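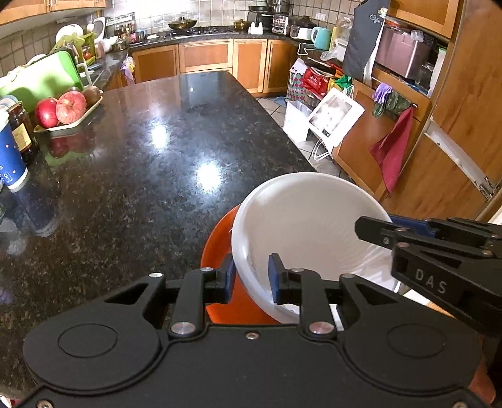
The big white bowl and the orange one, over on the fruit side of the worktop.

I am slightly in love with my bowls at the moment! I sorted out the whole baking cupboard last month (it took from breakfast until nearly 4) and the best thing to come out of it was getting these two where I can reach them. They'd been stuck behind the slow cooker for ages.

The white one is my bread bowl. It's plastic and weighs next to nothing, and it swallows a 765 g batch of dough with plenty of room to rise – I give it 30 minutes, a quick fold, then leave it alone. The orange one does everything else: pancake batter, salad, soaking beans, you name it.

I was worried about the dark granite when we moved to Brurivley, but I've come round to it completely. Flour shows up a treat, so you know exactly where to wipe, and it looks lovely with a bit of fruit out. An apple and a few other bits of fruit on the cream tray at the moment, and I'm eyeing up the streaky red and yellow apple for a crumble. A small one, just for us, with loads of oats on top.

Next job is the tins. I've got around 18 and I use the same two every time, so wish me luck!

Contact | © Stoso Kitchen Diary | Back to top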